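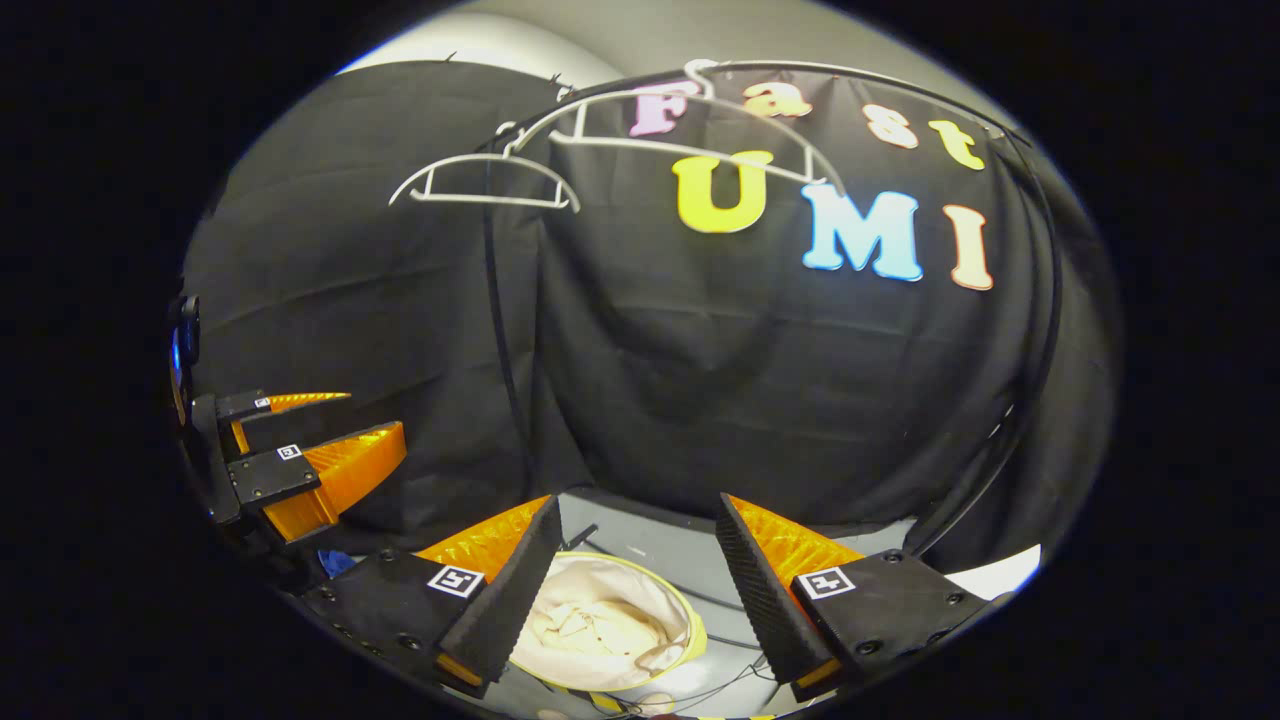
What happens to the people who hang garments all day when a gripper takes over the hanging?

They stop hanging and start sorting, checking and fixing, and they keep their hours if the manager has any sense. The machine takes the dull middle of the job and leaves both ends.

Jorkdale Garment Handling: the Gelto Hanging Cell
Posted 22/01/2021 by Divina Malabanan

Everyone who has worked in a laundry or a returns room knows the hanging station. You pick a thing out of a basket, find which way up it is, put it on a hanger and put the hanger on a rod. Then you do it again until your shoulders file a complaint. The Gelto cell is built for that stretch of the day, and it has never once asked to swap with the ironing table.

What you get

The cell is a two-finger gripper on an arm, a controller and a stand for your own rod. The finger pads are soft and replaceable. They wear out, as fingers do, and a fresh pair goes on in 7 minutes with the supplied driver. Rated output is 60 garments an hour on shirts and light bags. A good human hanger will beat that before lunch and lose to it after, and we would like it noted that we put this in our own brochure.

Teaching it the job

There is no programming to learn. Your staff do the job with a hand-held gripper, the way they would do it anyway, and the cell learns from those recordings. We ask for 400 good demonstrations before the first solo shift. At the Bultow linen plant the work was split between six people over two weeks, and an argument broke out over the correct way to hang a cardigan. It had apparently been simmering for years. The cell hangs them Bultow style now, and the losing side has been very decent about it.

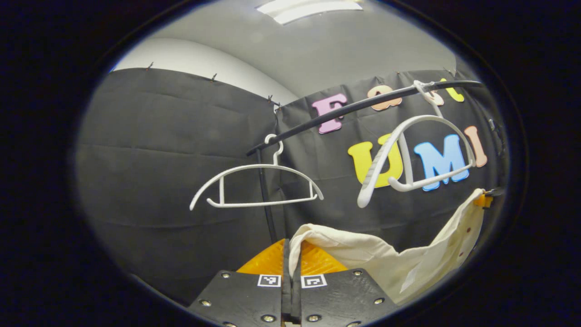
Hand-held gripper at the rod, with two hangers and a cream fabric bag.

What changes on the floor

Plan on one operator for each pair of cells. That person loads baskets, pulls out anything with a broken zipper and deals with whatever the cell has dropped. It will drop things. Silk is a known enemy, and straps are worse.

Pay is your business, but we'll say this much: the Wogan depot moved its hangers up a grade when they became operators, and the demonstrations got noticeably better. The depot that called it "light duties" got light demonstrations.

Lead time and service

Orders placed now ship in September. The price includes installation, 6 service visits and one day of training on site, with sandwiches if you supply them. Spare finger pads are sold in pairs, as single ones kept coming back.

Filed under: Garment Handling, Laundry Automation, Cells and Grippers

Related items
Gelto replacement finger pads (pair)
Gelto rod stand, floor mount
Jorkdale basket tipper
Operator training day, on site
Moving staff from hanging to operating: notes from Wogan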